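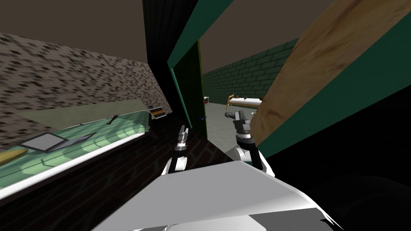 If your wireless earbuds have gone quiet on one side, don't throw them out yet. Mine did it in May, the left one, and I had a new pair in my cart before I thought to look at the mesh. Wax! Packed solid. I was a little embarrassed, but it was an easy fix.

You want a dry, soft toothbrush (a kids' one is perfect) and a lump of that blue poster putty. Hold the bud with the mesh facing the floor so whatever comes loose falls out, and brush in short strokes. Then press the putty on and pull it straight off, maybe 2 or 3 times. No pins, please. I poked a hole in the mesh on my old Netley pair that way and they buzzed forever after.

Silicone tips come off and go in warm water with a drop of dish soap. Leave them on a towel overnight. I've put them back on damp and regretted it. 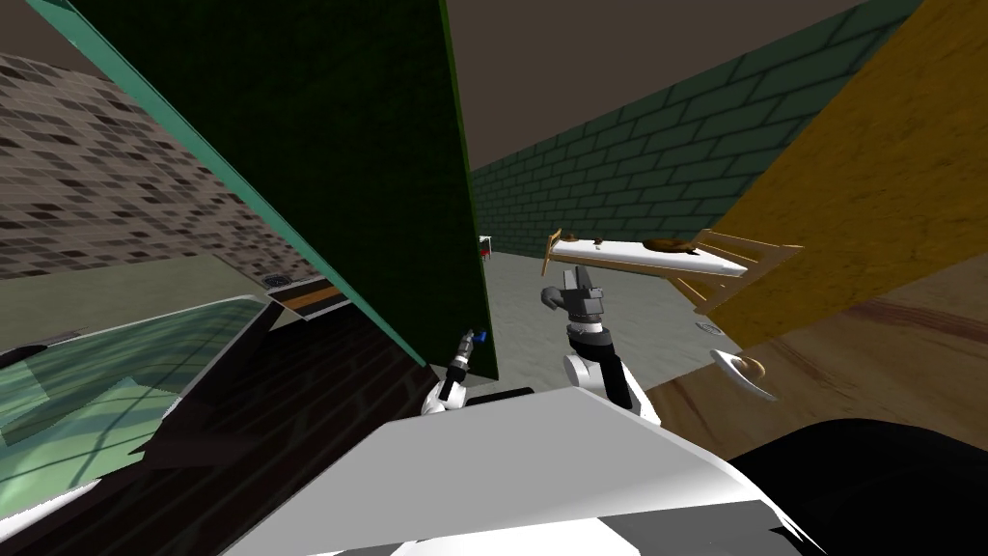 Isla MacBrayne

Now the charging case, which everybody forgets. Pocket lint gets down in the wells and sits on the little metal contacts, so the bud looks like it's charging and then dies halfway through your walk. A cotton swab with a tiny bit of rubbing alcohol does it. Squeeze the swab out first, and let the case sit open for a while before you plug it in.

My Ovico case has a 600 mAh battery and I used to leave it on the charger all week at 100 percent. I unplug it now once it's full, and keep it out of the car in summer.

Over-ear pads are a whole other job, so I'll do those next time.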